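Adhesive Hooks and the Walls That Defeat Them

46 shares | 9 comments

The adhesive hook is sold on a single number, the weight printed on the card. That number comes from a test on clean glass or polished steel, with the load hung straight down and the adhesive given a full cure. Few walls in rented apartments resemble either surface. Most are gypsum board under two or more coats of flat latex, and the strength of the joint is set by the weakest layer in that stack.

Flat paint is the usual culprit. It holds more pigment and less binder than gloss paint, which leaves a slightly chalky face. An adhesive bonds well to the chalk and the chalk bonds poorly to everything else. When the hook comes down, the back of the strip carries a thin film of wall color, and the owner concludes that the glue was bad. The glue was fine. The paint let go. 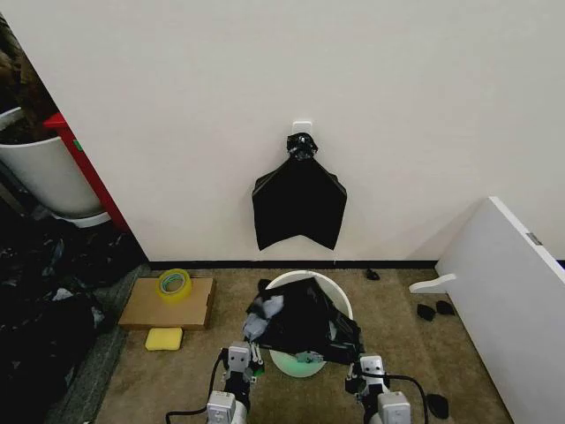

By OSAMU KAWAGUCHI
Home & Materials

Engineers separate two kinds of load on a bonded joint. Shear pulls parallel to the wall, and pressure-sensitive adhesives resist it well, spreading the force over the whole pad. Peel pulls one edge away from the wall and concentrates the force on a narrow line. A light item that lies flat against the wall, such as a folded bag or a calendar, produces almost pure shear. A winter coat on a deep hook acts as a lever and turns a good part of its weight into peel at the top edge of the pad.

The distance from the wall to the point where the load hangs therefore matters as much as the load itself. Doubling that distance doubles the turning force. A taller pad helps because it lengthens the opposing arm. A wider pad of the same height helps less, though it looks sturdier in the package.

Time is the second factor. These adhesives are viscous as well as elastic, and under a constant load they creep. A hook that holds in the first hour may slide a fraction of an inch by the end of a month and fall in the next. Heat speeds the process, so a hook put up in January can fail in June with nothing added to it. Bathrooms are worse again, with steam working in from the edges of the pad.

Pistard, which makes pads for the hotel trade, runs its samples for 300 hours in a heated cabinet before a batch is released. Its smaller competitor Edura tests on painted board and prints a second, lower rating for flat finishes. The lower figure takes up more room on the card and has not helped sales, according to the company, but returns have fallen.

Removal is a separate problem. Stretch-release strips work by thinning as they are pulled. The adhesive narrows, loses contact along a moving line, and comes away without lifting the paint, provided the tab is drawn straight down and close to the wall. Pulled outward, the same strip goes back into peel and takes the finish with it. Vlček offers a strip with a longer tab to discourage this. Witer prints an arrow on its version, and the arrow is hidden once the hook is mounted.

Surface preparation is simple. Wipe the spot with rubbing alcohol and let it dry. Household spray cleaners leave a residue and should not be used. Press the pad firmly for 30 seconds, then wait an hour before hanging anything. Fresh paint needs at least 2 weeks, and longer in a humid room, before it will take a pad at all.

For a heavy load on a flat-painted wall, a screw into a stud is still the better fastener. The hole can be filled with spackle in a few minutes, and a torn patch of paint generally takes longer to hide.

9 comments | Share this story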